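Packing Tips for Safari and Long-Haul Trips: What Works at Home Before You Go

Most packing advice for a wildlife trip is written by people who want to sell you a bag. I have been getting ready for these trips from the same small laundry room in Sirstead for years, and I've thrown out more "must-have" gadgets than I've kept. Take what follows as one household's opinion.

Compression bags

They shrink the pile and do nothing for the weight. Small planes between camps care about weight, and a lot of them want soft bags too, so check the limit on your own ticket before you buy anything. I paid for the Jirnham set with the hand pump. The valves leaked, and my shirts came out looking like old maps. Rolling clothes and holding them with a wide rubber band does nearly as well.

Treating clothes for insects

Read the label on the spray, then do what it says, outdoors, on a line. Skip the recipes going around that use kitchen oils and vinegar. I tried one on a pair of socks. They smelled like salad and I got bitten through them anyway. Treated clothes go in their own bag, away from anything you plan to eat.

Khaki everything

You don't need a costume. Dull colors you already own are fine, and an old gray work shirt has been to more game parks than my expensive vest, which has pockets I still haven't found a use for. Leave the bright white at home, mostly for the sake of your laundry. Dust gets into white cotton and stays.
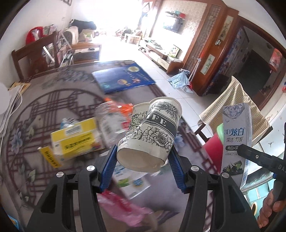
Dark blue and black are worth leaving behind too if there are tsetse flies where you're headed. I had my doubts about that one, but it's the rare tip I hear from guides as well as from catalogs.

Washing in a sink

A bar of plain laundry soap beats the little travel sheets, which turn to glue the moment your bag gets damp. Wash at night, squeeze, roll the shirt in a dry towel and stand on it. Hang it up by 3 in the afternoon at the latest if you've left it for the day, or you'll be wearing it clammy at dinner. Many camps do laundry for you, though some won't take underwear, so ask.

Keeping dust out of binoculars

Zip bags. The Cesthorpe "dust-proof" pouch cost me $20 and has a gap at the drawstring you could post a letter through. Blow grit off the glass before you wipe it, and don't use your shirt tail, whatever the man in the next seat is doing.

The weigh-in

Put the packed bag on the bathroom scale a week ahead, while there's still time to be sensible. If the scale won't read a bag on its own, weigh yourself holding it and subtract. I don't trust those hook scales much. Mine from Fung gives a different answer each time I lift it.

Then take out the second pair of jeans. They take forever to dry.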